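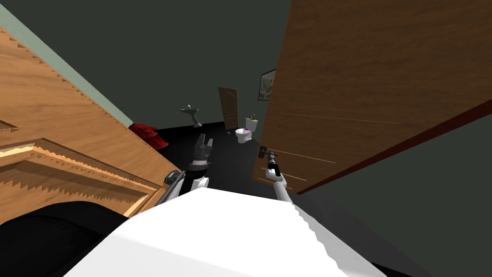
賃貸住宅における室内ドアの開閉音と住み心地について
生活環境演習 期末レポート

1. はじめに

私は留学生として日本に来て、最初の年は学生寮、次の年からは古いアパートに住んでいます。引っ越してから一番気になったことは、隣の部屋の話し声ではなく、同じ部屋を借りている友人がドアを閉める音でした。朝の6時にアルバイトへ行く友人が洗面所のドアを閉めると、私は必ず目が覚めました。友人は静かに閉めているつもりだったそうです。

住宅の騒音についての本を読むと、上の階の足音や外の道路の音についてはたくさん書いてありますが、家の中のドアの音については数行しかないことが多いです。そこで、この演習では室内ドアの開閉音をテーマに選びました。目的は、住んでいる人がどのドアの音をどのように感じているかを知ること、そして借りている人でもできる簡単な工夫で音が変わるかどうかを確かめることです。

2. 調査の方法

調査は二つに分けて行いました。

一つ目はアンケートです。学生アパート「メゾンOtgate」と、その近くのシェアハウスに住んでいる学生に質問紙を配り、42人から回答をもらいました。質問は、気になるドアの場所、気になる時間帯、自分が閉めるときに注意していること、の三つです。最後に自由に書ける欄も作りました。

二つ目は測定です。私の部屋の洗面所のドアを使い、ドアから2メートル離れた場所に騒音計を置きました。騒音計は学科から借りたものです。ドアの閉め方は「普通に閉める」と「取っ手を回したまま閉める」の2種類とし、それぞれ30回ずつ記録しました。そのあと、戸枠に薄いすき間テープを貼って、同じ測定をもう一度行いました。テープは近所の金物店Kandoで買いました。

閉める強さを毎回同じにすることは、思ったより難しかったです。最初は手で押していましたが、値のばらつきが大きかったため、途中からドアを50センチ開いた位置に合わせ、ひもの先につけた重りで引く方法に変えました。手で押したときの値は、このレポートでは使っていません。

3. アンケートの結果

気になる場所として一番多かったのは、洗面所とトイレのドアでした。次に玄関、その次に寝室のドアが続きました。台所のドアを選んだ人はほとんどいませんでしたが、これは台所にドアがない部屋が多いためだと考えられます。

時間帯では、夜遅い時間と早朝に回答が集まりました。昼間はまったく気にならないと書いた人も多くいました。同じ音でも、周りが静かなときには大きく感じるということです。
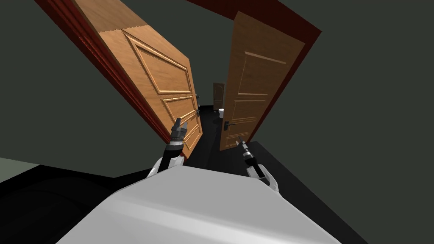

自由に書く欄では、音の大きさよりも「急に鳴ること」がいやだという意見が目立ちました。窓を開けているとき、風でドアが強く閉まってびっくりしたという経験も何人かが書いています。また、取っ手の金具が戻るときの「カチャ」という音が、閉まる音そのものより耳に残るという意見もありました。私はこの意見を読むまで、金具の音のことをあまり考えていませんでした。

自分が閉めるときの注意については、「夜だけ注意している」という答えが多かったです。一方で、自分のドアの音がほかの人に聞こえているかどうか、考えたことがないと答えた人もいました。

4. 測定の結果

普通に閉めた場合と比べて、取っ手を回したまま閉めた場合は、音の最大値がはっきり小さくなりました。テープを貼ると、普通に閉めたときの音も小さくなりましたが、取っ手を回す方法ほどの差はありませんでした。二つを組み合わせた場合が一番静かでした。

ただし、テープには問題もありました。最初に貼ったMelloという製品は少し厚すぎたようで、ドアが最後まで閉まらず、手でもう一度押さなければなりませんでした。押すときにまた音が出るので、これでは意味がありません。半分の厚さのものに貼りかえてから、測定をやり直しました。上のほうだけに貼る方法も試しましたが、下の角が枠に当たる音が残りました。

5. 考察

今回の結果から、道具を買うより先に、取っ手の使い方を変えるほうが効果が大きいと言えそうです。しかし、毎回取っ手を回したまま閉めることは、荷物を持っているときや急いでいるときには簡単ではありません。アンケートで「夜だけ」という答えが多かったのも、そのためかもしれません。

参考として、ドア金具のメーカーHendriksのカタログも読みました。ゆっくり閉まるための部品がいくつか紹介されていましたが、ドアに穴を開けて取りつけるものが中心で、賃貸の部屋では大家さんの許可が必要になります。すき間テープは、はがすことができる点で学生に向いていると思います。それでも、長く貼ったままにするとのりが残る可能性があるため、退去のときのことを考えて選ぶ必要があります。

6. 残った課題

測定に使ったドアは一枚だけです。ドアの重さや枠の状態が違えば、結果も変わるはずです。また、私が測ったのは音の大きさだけで、アンケートに出てきた「急に鳴ること」のいやな感じは数字にできませんでした。引き戸についても調べたかったのですが、回答者の中に引き戸の部屋に住んでいる人が少なく、今回は比べることをあきらめました。

なお、測定が終わったあと、友人にも結果を見せました。今は朝、取っ手を回して閉めてくれています。私も夜に台所から戻るときは同じようにしていますが、ときどき忘れます。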